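Finished Dorothy Bramwell's memoir on the train last night and I have thoughts, so bear with me, this is going to be a few posts.

First off, it's 210 pages before she tells a single joke on a stage. 210! I kept flipping ahead to check I hadn't bought the wrong book.
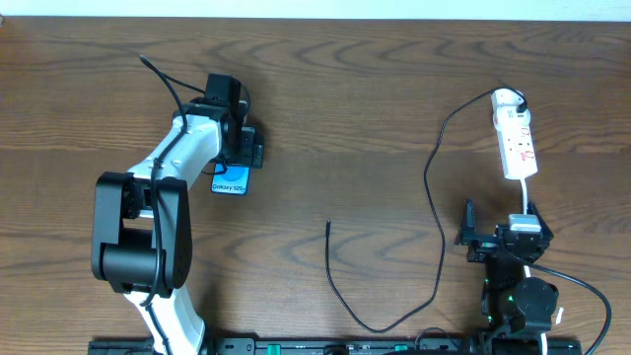
And yet the early stuff is the best part?? There's a whole chapter on her job at the Whitfield ticket office, selling seats for comics she thought she was funnier than. She was 27 and furious and I loved her.

Then she gets her own night at Clondetti and it goes a bit flat for me. Lots of dinners, lots of agents. Ryan Tindall turns up every few pages to be wise about timing.

I did cry at the bit with her dad in the back row, laughing in the wrong places. Had to pretend I had something in my eye.
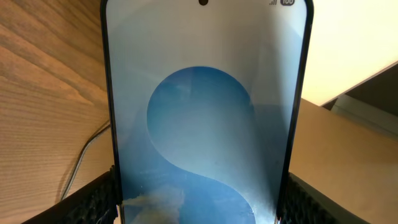
Do you need to know her stand-up before you read it?

I'd watch one set first, mostly so you get her voice in your head, but my sister went in cold and had a great time.

Oh and skip the foreword, it gives away the Skellava tour story, and that's the one you want to hear from Dorothy herself.

Starting Binta Olatunji's next (the one about radio plays, out since June). If anybody's read it, please don't tell me how the Cernora chapter ends!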